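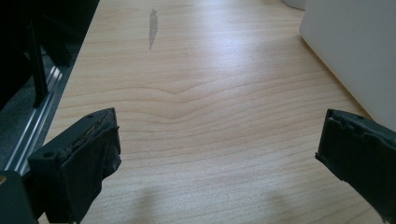
Projektbericht: Packen, Lagern, Umziehen – was kostet ein Semester im Ausland den Hausstand?

Abgabe: 30. November

Auf das Thema bin ich gekommen, weil ich im März selbst umgezogen bin und mein halbes Zimmer irgendwo unterbringen musste. Meine Eltern haben keinen Keller, die WG auch nicht, und plötzlich vergleicht man nachts Lagerboxen im Internet. Also habe ich daraus gleich mein Projekt für das Modul Dienstleistungslogistik gemacht (zwei Fliegen und so).

Die Frage war: Lohnt es sich für Studierende, Möbel für ein Semester einzulagern, oder verkauft man besser alles und kauft später neu?

Verglichen habe ich zwei Anbieter in Clitbridge. Eynon vermietet Boxen in einer alten Halle am Güterbahnhof, Zugang rund um die Uhr mit Code. Patham holt die Sachen ab, packt sie in Holzkisten und bringt sie am Ende zurück, dafür kommt man zwischendurch nicht dran. Dazu habe ich mir Prillero angeschaut, das ist eine Tauschbörse für gebrauchte Möbel, bei der man inseriert und der Käufer selbst abholt.

Als Musterhaushalt habe ich mein eigenes Zimmer genommen: Bett, Schreibtisch, Regal, Fahrrad und 4 Umzugskartons mit Büchern und Kleidung. Die Bücher waren ein Fehler, die wiegen unfassbar viel! Wer das nachmacht: Bücher in kleine Kartons, Bettzeug in die großen.

Bei Eynon kostet die passende Box 40 Euro im Monat. Für sechs Monate sind das 240 Euro, plus Transporter für Hin- und Rückweg und ein Vorhängeschloss, das man selbst mitbringen muss. Die Kündigungsfrist ist kurz, das fand ich super, bei mir hat sich nämlich das Rückreisedatum zweimal verschoben. Patham verlangt für dasselbe Paket eine Pauschale, Abholung und Rückgabe im dritten Stock inklusive. Da war ich erst mal baff: 1.061 Euro. Okay, man trägt selbst keinen einzigen Karton, aber für meine Möbel ist das mehr, als sie neu gekostet haben.

Über Prillero hätte ich laut vergleichbaren Anzeigen 200 Euro für alles zusammen bekommen. Neu kaufen wäre danach deutlich teurer geworden, und das Fahrrad hätte ich sowieso behalten wollen.

Mein Ergebnis: Für ein Semester würde ich wieder die Box nehmen, bei einem ganzen Jahr eher verkaufen und nur die Kartons bei Freunden abstellen. Patham passt wohl besser zu Leuten mit richtigem Haushalt und wenig Zeit.

Ein paar Schwächen hat die Arbeit natürlich. Die Preise gelten nur für Clitbridge, die Versicherung habe ich bei beiden Anbietern nur im Grundpaket betrachtet, und meine eigene Arbeitszeit beim Schleppen steht mit null Euro in der Rechnung (mein Rücken sieht das anders). Die Tabelle mit den Einzelposten und die Anfragen an beide Firmen liegen im Anhang.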